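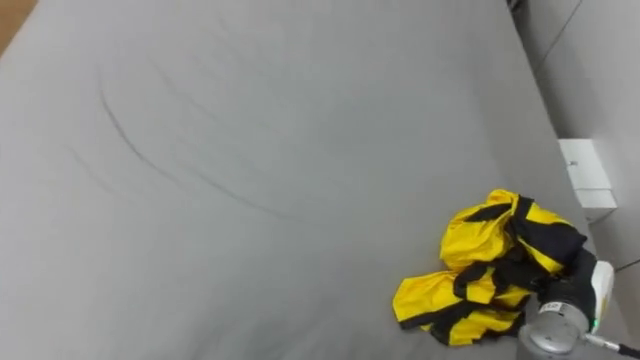
Laundry goes on a table, a reader wrote back in January, and a bed is for sleeping in, and if you fold on the bed you'll end up sleeping next to a pile of towels by the end of the week. She signed off very politely and I have been arguing with her in my head ever since, mostly while folding on the bed.

I do get it! I've slept next to the towels. I have also slept under them, in a cold snap when the blanket was in the wash. But I've now lived in four apartments and one half of a house here in Flonside, and in none of them was there a table big enough to take a full load without moving the mail, the fruit bowl and somebody's homework first. The bed is the biggest flat thing most of us own. It's also soft, so nothing that lands on it makes a noise, and it's two steps from the drawers where most of this stuff is going anyway.

So this is a feature in favor of the bed, with some concessions to the table people.

Start by making it

Make the bed first. I know. I resisted this for years, because if I was going to dump laundry all over it, what was the point? The point is that a comforter eats socks. Anything small goes down into the puffy parts and you find it with your foot at two in the morning. What you want is the fitted sheet pulled tight with everything else off, pillows included (mine go on the chair, on top of whatever is already on the chair).

A plain sheet helps more than I expected. I used to have a busy floral one, wedding-gift stuff, and I'd lose whole T-shirts on it. Then I went over to gray, mainly for reasons of coffee, and suddenly I could see everything. White socks, black socks, the little clear hanger loops that fall out of tops. If I were buying sheets only for folding on I'd buy gray every time. Pale gray shows lint, dark gray shows dust, and the middle one shows nothing, God bless it.

You don't have to get every crease out of the sheet. Smooth it with your forearm, once, from the pillow end down. A few ripples won't print themselves onto your shirts, whatever my mother believed.

Take things out one at a time

The big dump is so tempting. You come in with the basket, you tip it, and there's that lovely warm avalanche. Then you've got a mountain, and the mountain has everything knotted around everything else, and the thing you've pulled on has a bra hook in it.

I was a committed dumper until our dryer died and I spent a whole spring at Michalski, the laundromat down by the old bus station, where there are long counters and people are waiting for your spot. You can't dump at Michalski. You'd get looks. So I learned to leave the basket on the floor and pull out one thing, deal with it, pull out the next, and by the time we had a working dryer again I'd stopped wanting to do it the other way. It's slower for the first few minutes. Then it's faster, and I have timed it: a mixed family load took me 10 minutes less than it did when I dumped, though I'll admit I was trying harder because of the timer.

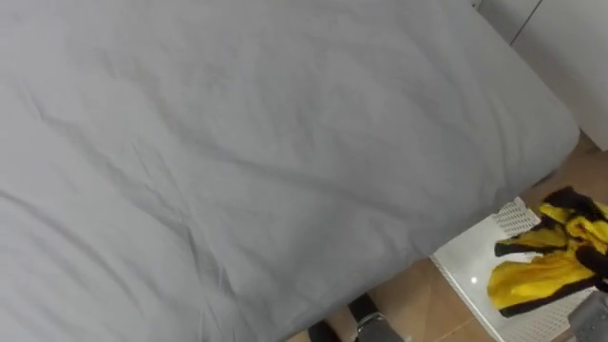 Should the basket go on the bed or on the floor? The floor is better, close up against the side of the mattress where you're going to stand. A basket on a mattress tips toward you every time you lean, and the bottom of it has been on every floor in the house.

I'd add a word for baskets with holes in the sides. I used to think they were all the same and bought whatever was by the register. Solid ones trap the warmth, which sounds nice, but if anything in there is still a tiny bit damp (waistbands, always waistbands) it'll go sour by dinnertime. The holey kind lets it breathe. Plastic over wicker, too, for me. I had a beautiful wicker hamper and it put a pull in every sweater I cared about.

The slippery ones

Now to the real enemy. Cotton is easy. Cotton wants to be folded, it practically leans into it. What undoes me is the thin shiny stuff: team tops, running gear, windbreakers, rain shells, anything loud and yellow with black down the sides. My household produces a great deal of it. It weighs nothing and it comes out of the machine in a wad with one sleeve pulled through and the rest of it wrapped around itself, and you can look straight at it for a good while without being able to say which end is up.

My old method was to grab it by whatever was nearest and shake. Sometimes that works! More often it swings around and re-wads itself in the air. The shake is for sheets and jeans, which have the weight for it.

What works for me is leaving the thing lying on the bed and opening it up there. Find a sleeve. Any sleeve, left or right, who cares. Draw it out flat to the side and follow it back with your fingers until you hit the shoulder seam. Hold that. Now run your other hand along the top to the collar and across to the second shoulder, and once you've got a shoulder in each hand you can lift the whole thing an inch or two, let the bottom fall open, and lay it back down. If it has stripes or dark trim, you're in luck, because the trim runs along the edges and you can follow it like a road on a map.
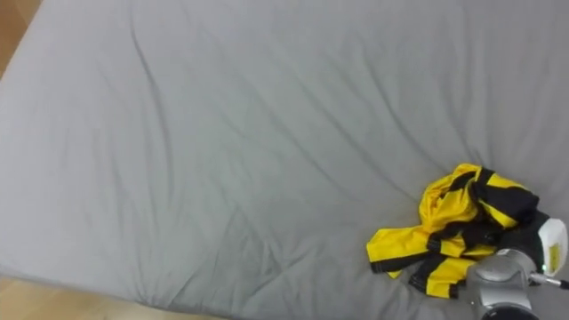
Two shoulders, then, and the rest is gravity. If you can't find a sleeve at all, it's inside out on that side, so go for the hem. The hem is the longest edge on the garment and it nearly always has a thicker feel under your fingertips. Put a hand in through it, reach up, find the missing sleeve and bring it back out with you. It's a bit like calving, a farm friend told me once, and I haven't been able to do it with a straight face since.

Once it's flat, face down, I fold the sides in to meet somewhere near the middle, sleeves laid straight down the back. Then the bottom up. With slippery fabric I don't fold in halves, I go in thirds and then give it a pat, since a half-fold slides open the second you turn around. Some people roll. Rolling is great for a drawer and terrible for a shelf, where it all comes bowling out at you.

Please don't iron it. I once took an iron to a nylon shell at what the dial claimed was the lowest setting, and the shell became a different garment, one with a shiny iron-shaped window in it. If the wrinkles bother you, hang it up in the bathroom while somebody showers.

Gadgets I have known

Because I write about this kind of thing, people send me things. The Beltesix was the one I had hopes for. It's a hinged folding board, you lay the shirt on it and flap the panels over, left, right, up, and out comes a shirt like in a store. For dress shirts and tees, I loved it for a month. It does need a firm surface underneath, and on a mattress the middle panel sinks and the flaps go off at an angle, so I ended up doing it on the floor, kneeling, and that was the end of the romance. On the slippery tops it was hopeless. They slid right off the plastic.

Then there was a spray from Flusow that was supposed to relax the fabric. It smelled wonderful. I used the whole bottle and couldn't tell you one thing it did besides that. My daughter used the empty bottle for watering her succulents.

The best thing I ever bought was a pack of 100 wooden clothespins, and I use them for pairing socks before they go in the wash, as well as for closing chips.

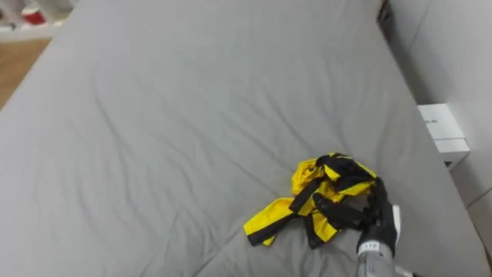 So most of the gear has gone to the thrift store and it's back to hands and a mattress. I stand on the same side every time, the side with the wall at the far end of my reach, so that nothing gets pushed off onto the floor behind. Finished piles go up by the pillows. Unfinished things stay down near me. If I get called away, and I always get called away, I can tell where I was.

I make piles by person and never by type. I did type for years, all the T-shirts, all the pants, gorgeous to look at, and then I had to take the whole lot apart again to carry it to 3 different rooms. By person, each pile goes out the door in one trip. Kids' piles get left on the kids' beds, on top of the pillow, where they'll be put on the floor at bedtime. I've made my peace with it.

And about the reader and her table. She wrote again after I mentioned all this in the newsletter. She'd tried the bed, just for the sports tops, with the comforter off, and she says she still does the towels on the table but the tops have moved. She wanted to know what I do with fitted sheets. I ball them up and shut the closet door fast.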